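Publications > Hircombe Laboratory > Technical Papers
Search this collection Go Advanced
10/4/19
Hircombe Laboratory, Gripper Maintenance Group

3.2 Setup of the Fleldale hand-held station

The Fleldale station is used to record cloth handling with a pair of hand-held grippers. The operator holds one gripper in each hand and works over a square wooden tabletop set on a carpeted platform with rails along both sides. Each gripper has its own cable, which is led back along the hand so that the wrist can turn freely. Figure 1 gives the operator's view and, further on, the view from a gripper. Before each session the cables are checked for strain at both ends, and the finger opening is compared on the left and right units. 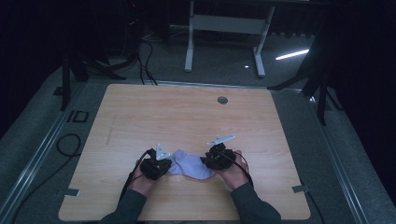 3.3 Care of the finger linkage

Wear in the linkage is the main source of error at this station. The fingers are carried on flat black arms fitted with brass-colored eyelets, and play at any of these joints shows up as uneven closing at the tips. The joints are inspected every 500 cycles and the arms are replaced at 2,000. A sock cuff serves as the check piece, as thin knit fabric slips readily when the pads are out of line. Pads with worn inner corners are noted in the station log - they are kept in service as long as the check piece can be held.
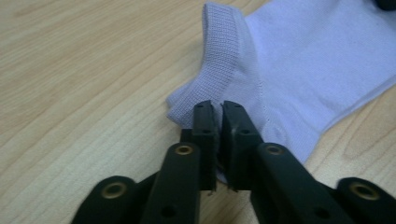

Figure 1. Hand-held grippers at work on lavender fabric: operator's view (first panel) and gripper view at the sock cuff (second panel).

Hou, in written comments on an earlier draft, objected that a fixed interval of 500 cycles takes no account of load, and that the joints of a gripper used mostly on heavy cloth should be inspected after 80. The point is accepted in part. The shorter interval has been adopted for heavy cloth at the Turkley station, while the schedule at Fleldale is unchanged.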